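**Sagging desk top, 170 cm clear span: steel underneath or legs in the middle?**

**flatbar_ed** wrote on March 19, 2020:

I have a Lateo desk top, 30 mm thick, spanning 170 cm between supports. The left end is screwed to a side panel and the right end sits on a leg frame. There is nothing in between. It carries a monitor on a clamp arm, a laser printer, and lately me leaning on it all day.

In November I put a straightedge along the front and measured 2 mm at the center. It is more now. I didn't write down the new number, but a pencil starts rolling toward the middle from either end.

I would like to keep the space underneath clear, so no center leg if I can avoid it. Options I have looked at:

- steel angle or channel screwed to the underside, full length
- a ledger on the wall along the back edge
- Etim desk stiffener kit, $129 for the pair

Questions:

1. Is the Etim kit anything more than two lengths of channel with holes?
2. Does the sag come out when the load is removed, or is it permanent?
3. Does it matter if the steel is in the middle of the depth or near the front?

---

**mortise_or_less** wrote:

Taking your questions in order.

1. It is two lengths of formed channel with slotted holes and a bag of screws. The slots are a useful detail. The steel is fine. You are paying for someone else having cut it and painted it.

2. Partly. The elastic part comes back as soon as the load is off. The creep part mostly doesn't. If the core is particleboard, the long-term creep can be as large as the elastic deflection or larger, and it gets worse with humidity swings.

3. Near the front matters more if you do the wall ledger. Without the ledger, split it: one channel toward the front, one toward the back.

What is the core? Solid, ply, and particleboard are very different here.

---

**flatbar_ed** wrote:

> What is the core?

Don't know. The top came with the apartment furniture and the label underneath only says Lateo and a batch code. The edges are banded on every side I can get at. I could drill a test hole from below.

---

**kerf_and_turf** wrote:

Do drill it. Small bit, slow, tape on the bit so you don't come out the top. Look at what comes off the bit. Particleboard gives crumbs, MDF gives brown powder, ply gives short curls and you will feel it change as it crosses the glue lines.

I would skip all the steel and put a leg in the middle. A center leg halves the span. For a uniform load the deflection goes with the fourth power of the span, so even before you count continuity over the support you are at one sixteenth. No channel you can hide under a desk will get you a better result for the price of one leg.

---

**mortise_or_less** wrote:

He said no center leg.

---

**kerf_and_turf** wrote:

He said if he can avoid it. I'm saying what avoiding it costs. The leg can go at the back, against the wall, where nobody's knees are. Tie it to a short crosspiece running front to back and the front edge gets most of the benefit.

---

**mortise_or_less** wrote:

The crosspiece is then a cantilever off the back leg, and its fixing has to take the moment. With wood screws into an unknown core I would not count on that. If the back leg is only there to hold up the back edge, a ledger does the same job along the full length and does not touch the floor.

---

**slowcreep** wrote:

I do flooring and shelving, not desks, but the numbers work the same way.

Work out what you need before arguing about how to get it. Bending stiffness is E times I. For a flat board I goes with the cube of thickness, which is why doubling up a top works so well when the layers are glued, and much less well when they are only screwed. Two unglued boards slide over each other and you get twice the stiffness of one. Glued properly you get eight times.

Steel has a modulus far above any board product. A shallow channel under a particleboard top will carry nearly all the load by itself. So size the steel as if the board contributed nothing. If the channel alone is stiff enough over 170 cm, you are done. If it isn't, adding the board back in will not save you.

On shape: depth matters much more than width. Flat bar laid flat under the desk is close to useless. I see people do this constantly. The same bar stood on edge is much stiffer, but then it needs something to hold it upright.

---

**flatbar_ed** wrote:

User name noted.

What about angle? The local yard (Cullis) has angle in stock and would have to order channel.

---

**slowcreep** wrote:

Angle is OK. One leg flat against the top, the other pointing down. Two things to watch:

- It isn't symmetric, so under load it wants to twist a little. Screwed to the top at close centers it can't twist much.
- Put the vertical leg toward the back of the desk, so your thighs meet a rounded edge if they meet anything.

Ask Cullis for the actual wall thickness. Thin angle is often sold under the nominal size.

Square tube also works and most yards stock it. It is harder to fasten, because you have to drill through both walls and countersink or use long screws. It doesn't twist.

---

**pilothole** wrote:

Fastening question that always gets missed: round holes or slots?

A solid wood top moves across the grain with humidity. Steel doesn't. Any steel that runs front to back needs slots or the top will split or cup. Steel that runs along the length mostly doesn't care, wood moves very little lengthwise. Particleboard moves a little in both directions. I would use one round hole at the center and slots everywhere else. That's a few more minutes with a file.

Also, screw length. Measure the steel, measure the top, subtract. With a 30 mm top it's easy to be generous and find a point coming up under the mouse.

---

**kerf_and_turf** wrote:

Slots along the length give away shear transfer between the steel and the board. If you want composite action you want tight holes.

---

**slowcreep** wrote:

Composite action with screws into particleboard is not something I'd put in a calculation. See above, size the steel alone. Slots cost nothing then.

---

**kerf_and_turf** wrote:

Then we disagree about how much the screws do. I have a bench with tight holes and it is measurably stiffer than it was with loose ones. I accept it's a ply top.

---

**mortise_or_less** wrote:

Separate point on the monitor arm. A clamp arm on the back edge puts a point load plus a moment into a small area. If the core is soft, some of what looks like sag is local crushing under the clamp plate. Take the clamp off and look. A steel plate above and below the clamp spreads it out. Moving the arm toward one of the ends costs nothing and cuts the center deflection.

Same for the printer. It is probably the heaviest thing there. Put it over the leg frame.

---

**flatbar_ed** wrote:

Moved the printer over to the right end. Will do the clamp when I have the plates.

Drilled the test hole. Crumbs, light colored, coarser toward the middle. I take that as particleboard.

Next question: can I pull the existing sag out with the steel, or do I have to fit it to the curve?

---

**slowcreep** wrote:

You can pull most of it out. Unload the top. Put a car jack or a prop under the center with a scrap of board between, and raise it until the straightedge is flat. Go a hair past flat. Leave it overnight. Then screw the steel on, starting at the center and working out to both ends. Release the prop slowly. It will drop a little as the steel picks up the load.

Don't try to pull it straight with the screws. They will strip out of the core. If a few strip anyway, fill with epoxy and redrill.

---

**pilothole** wrote:

Agree with the jack. Or take the top off, turn it over, and let it lie upside down across two supports with some weight on the middle for a week. Slower, but easier on the back than working under there. Don't forget the raw edge of your test hole. A dab of glue or a coat of Cotis oil will keep moisture out of it.

Can you post the top? I'd like to see if the back is tight to the wall before anyone says ledger again.

---

**flatbar_ed** wrote:

I haven't put a gauge in the joint at the back. The wall is painted and I don't know what is behind the paint. 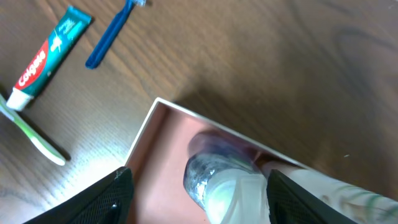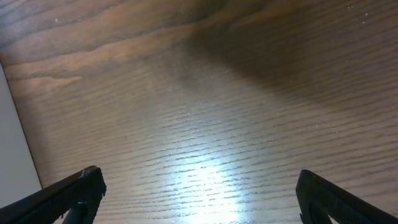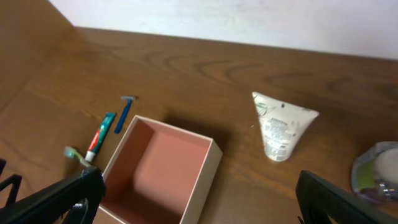
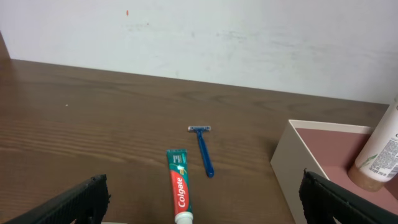

*The top. The wall side shows in the third and fourth.*

---

**pilothole** wrote:

Thanks. Can't judge the joint from those, so try a strip of card along the back and see where it goes in. If the gap is even you can run a ledger along it and scribe out the rest. The back line in the last one slopes, but I'd put that down to the angle until a level says otherwise.

---

**mortise_or_less** wrote:

Find the studs first. If they fall well, ledger on the back, one length of angle near the front, and leave the Etim kit in the shop. A ledger into drywall anchors alone is not worth fitting under a printer.

---

**kerf_and_turf** wrote:

Still say leg.

---

**flatbar_ed** wrote:

Going with angle at the front and a ledger if the studs allow. Cullis says the angle can be cut to length while I wait. I will measure the sag before and after at the same place and post both numbers.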